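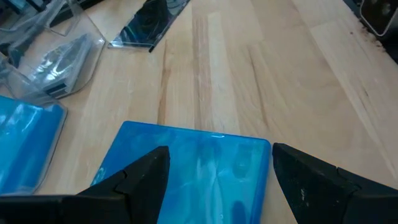

Dernière mise à jour de cette page : avril

Apprendre en tenant la main

Chez Pukier, à Clalbridge, on ne parle plus de programmer un robot. On lui « montre ». Un opérateur saisit des commandes à distance, fait descendre la pince vers un carreau bleu marbré posé sur la table, referme, soulève, range. Puis il recommence. Il faut 300 démonstrations, me dit-on, pour que la machine commence à se débrouiller seule.

Je veux bien. Mais j'ai passé une matinée à regarder ces doigts noirs s'ouvrir de part et d'autre d'un carreau, et la question qui m'est venue est assez bête : qui apprend quoi ? L'opérateur, lui, progresse à vue d'œil. Ses gestes du début sont hachés, il corrige trop, il hésite devant la surface brillante. Tout cela part dans les données avec le reste.

La table en bois clair n'aide personne. Des reflets sur les carreaux, du plastique transparent dont une caméra distingue mal les bords, un film froissé qui renvoie la lumière. L'équipe y voit de la « diversité ». Un ouvrier d'emballage y verrait un plan de travail à débarrasser.

Frade, le logiciel maison, annonce 11 essais réussis d'affilée. Sur quels carreaux, posés comment, par qui ? La fiche ne le précise pas. À Ambridge, un atelier qui a essayé la méthode a refait toutes ses démonstrations après avoir changé de table — 2000 gestes en tout, et 3 opérateurs qui ne prenaient pas la pièce du même côté.

On m'a laissé essayer. J'ai poussé le carreau au lieu de le prendre, deux fois. L'enregistrement, m'a-t-on assuré, serait écarté. J'ai demandé qui faisait le tri. Un stagiaire, le dimanche.

Contact | © Tous droits réservés | Haut de page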